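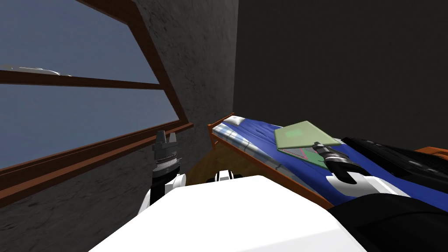
Wukach test room, second look

Posted February 27, 2018

The company I work for runs staff housing, 1,633 beds at last count, and in August it signed up to try the Wukach room assistant. Before any machine goes near a real bedroom, we get simulator runs. The sales people from Zervas call these runs proof. I call them drawings that move, and I've been collecting a few for the housekeeping crew, who are the ones being asked to give up hours.

The idea is that the robot picks up and sorts what guests leave behind, and a housekeeper signs off on it. So far that means 12 people at our Pasolora building have been sent to training on how to sign off. They already knew how to pick a thing up off a bed. Their shifts were cut by an hour to make up for it, and the hour is gone whether the robot ever shows up or not.

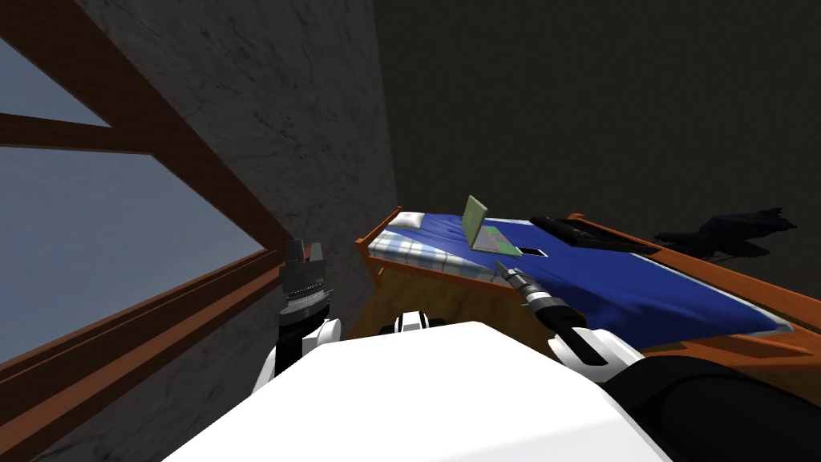
Checking is work too, and it's missing from every chart I've been shown. Somebody has to decide whether an item is trash, lost property or something the guest is coming back for, and when the call is wrong it's the housekeeper who gets written up. Take the open green laptop on the blue blanket, with the right arm holding a pointed tool so close to the bedding. I'd want to know who pays for a torn blanket before I asked anyone to put their initials on that room. The black bag farther along the bed is a harder call. A housekeeper with a few years in would leave it alone and ask at the desk.

Zervas says the Fukano building is next, with 7 rooms to start. I asked for the list of jobs that stay the same, in writing. What I got was a brochure -- a nice one, heavy paper. I'll add more pictures when they send more runs, and the list if it ever comes.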